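March 11, 2020

Book sorting day, finally! I've been putting it off since February and the cabinet was getting silly (I had to lean on the door to shut it). So I made tea, opened everything up and started stacking on the table.

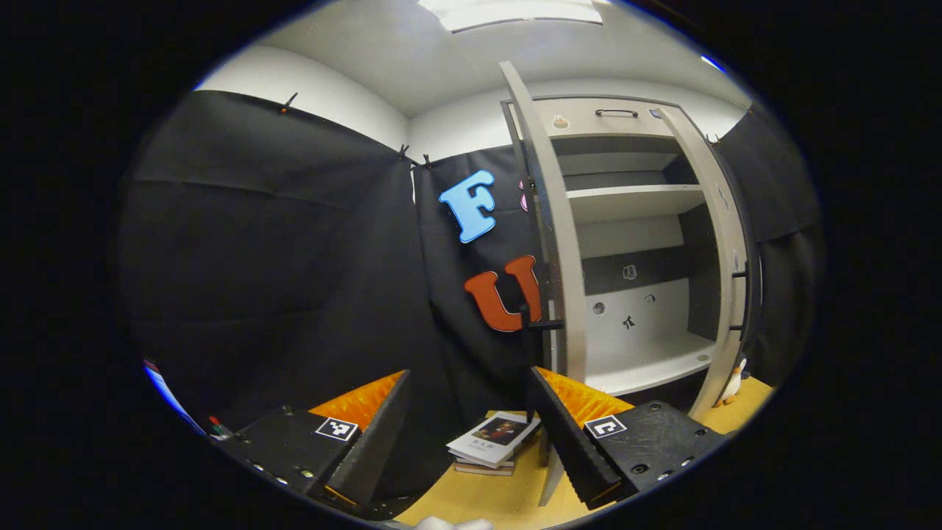 Araceli wants first pick, so hers go in a bag by the stairs, and the rest can go to Loan if she still has shelf space. I swore I'd keep 22 at most. Ha! Then I got stuck reading an old one for an hour and my tea went cold. More tomorrow, and I need to buy tape.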